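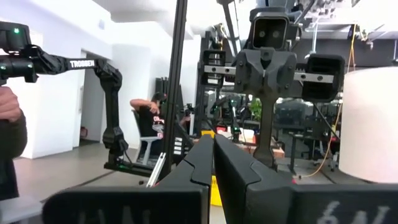 April 20, 2025

Wrist camera on the left arm again. Third entry on this fault and I want the whole sequence in one place, because my March notes are spread over two notebooks and the back of a packing slip.

Symptom as before. Stream is clean with the arm parked. Once the forearm rolls past a certain angle, frames drop, then the stream stops and has to be restarted by hand. Arm itself keeps its position and reports no joint errors. Mohit Solanki logged it twice while I was away and put it down to the driver. I did not agree then and do not now. The driver is the same on both arms and the right one has run for weeks without a dropout.

Started by pulling the grippers to closed and leaving them there. Checked the finger screws with the short driver. Left finger had backed out a little on the outer screw. Cleaned the thread, one drop of medium threadlocker, back to the torque on Meenakshi's card. She wants the card kept taped inside the tool drawer lid and it was not there; found it under the hex set.

Then the cable. Ran the forearm through its full roll at low speed with the stream up on the bench monitor and one hand on the connector. Dropout came at the same place every time. Holding the connector body square to the camera, no dropout. Letting go, dropout on the next pass. So the plug is being levered sideways by the loop behind it, and the loop is too short. Whoever routed it (me, in March) left enough slack for the bend and none for the roll.

Rerouted as follows. Cut the two ties nearest the wrist. Moved the anchor point back toward the elbow by one hole. Loop now goes around the outside of the roll joint with the bend kept wide. Used hook-and-loop at the wrist end in place of a tie so it can be opened without cutters. Added a strain relief clip from the Jemari box, which fits if you file the lip down. Filed the lip down.

Test one: roll only, 200 cycles, low speed. No drops.

Test two: roll and wrist pitch together, 400 cycles. One dropped frame near the start and none after. I am not counting it as a fault yet but have written it on the sheet.

Test three: full-speed reach and return, camera recording. Exposure is too long for this. Anything past half speed smears, and the stills are no use for checking alignment.
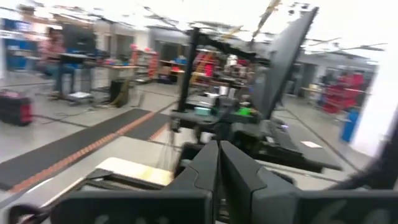
Wrist view with the arm moving. Exposure still on the old setting.

Kastriot Vukčević came over during test three and asked why we do not lock exposure short and accept the noise. Reasonable. Auto exposure was left on from the original setup, and no one has revisited it. Tried it fixed at a quarter of the old value with gain up. Grainy, but edges hold. Saved as a second profile and left the first one as the default until Meenakshi has seen both, as her calibration routine reads the default and she will not thank me for changing it under her.

Calibration itself: did a quick hand-eye check after the finger screws were touched. Result slightly worse than the last one on file, still inside what we allow. Will redo properly with the large target. The small one has a bent corner and should be thrown away. I have now written that three times.

Spares. We have 4 of the short camera cables and none of the long. The short ones will not take the new route. Wrote to Villanueva for the long version with the right-angle plug. Mavis Pruitt is placing the order with the Nukmont parts so it goes on one shipment. Tetsuya Furukawa says the right-angle plug comes in two orientations and the catalog drawing shows only one of them, so I measured ours and sent her a sketch.

Not done: right arm has the same short loop. It has not failed, but the geometry is identical and it should get the same treatment before it does. Also the overnight run, 800 cycles on the left arm with the new routing. Gesevetti bracket still sitting in its bag.

Left arm parked, power off at the strip, log copied to the shared drive. Torque card back in the drawer lid with new tape.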